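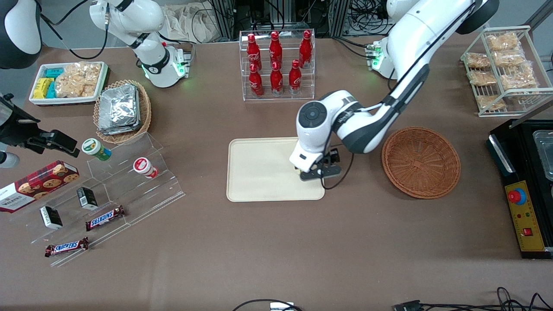
How to wax a tired wooden tabletop

2 min read

I've had my kitchen table since my first flat and it gets a coat of wax every July, when I can leave the back door open all day. My friend Zyanya asked me to write down what I do, so here goes!

Clear everything off and wipe the top with a cloth wrung out in warm water and a tiny drop of washing-up liquid. Then leave it overnight - I know, it's dull, but wax over damp wood goes cloudy and you'll be cross with yourself.

Next day, feel for rough patches with your palm. I go over those with 300 grit paper, always along the grain, and hoover up the dust (the brush attachment is best).

Now the wax. I use Clivberg clear paste, though Birgit swears by Pillay and her table looks lovely too. Scoop up a bit the size of a hazelnut, fold it into an old T-shirt and rub it in with small circles. Go thin! My first go was far too thick and my sleeves stuck to it for weeks.

Give it half an hour, then buff with a clean cloth until it stops dragging. I do 2 coats, with a night in between, and keep hot mugs off for a few days after that.

If you've got old ring marks, try those before you start waxing - my notes on them are in the list.

Related posts
Getting rid of white ring marks
Fixing a drawer that sticks
Which cloths to keep for polishing

© Edeltraud Hellwig | Contact | Back to top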